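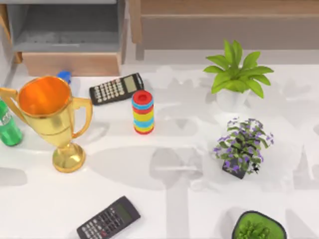 *A gold trophy cup on a white tabletop.*

# Cleaning and storing a club trophy

Most plated cups need very little. Dust with a dry cotton cloth, wash once a season, and keep polish for real tarnish.

## Washing

1. Take off any ribbons and unscrew the base if it comes off.
2. Mix 3 drops of dish soap into 700 ml of lukewarm water.
3. Wipe the bowl and handles with a soft sponge. Don't soak the cup — water gets into the joints and stays there.
4. Rinse with a damp cloth and dry right away.

Leave engraved plates for last. Use a cotton swab and very little water, as older plates are often only glued on. At the Bristham bowls club we lost one in March by rubbing too hard. Nantana Boonchu stuck it back with clear epoxy and it has held so far.

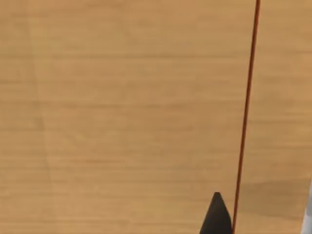
Let the base dry overnight before you screw it back on. If it is wood and has scratches, go over them with 300 grit paper, then 600, always along the grain. Finish with a thin coat of wax and buff after ten minutes.

## Storing

Wrap the cup in acid-free tissue and put it in a cloth bag. Newspaper leaves ink on the plating. Store it upright, and keep rubber bands away from it.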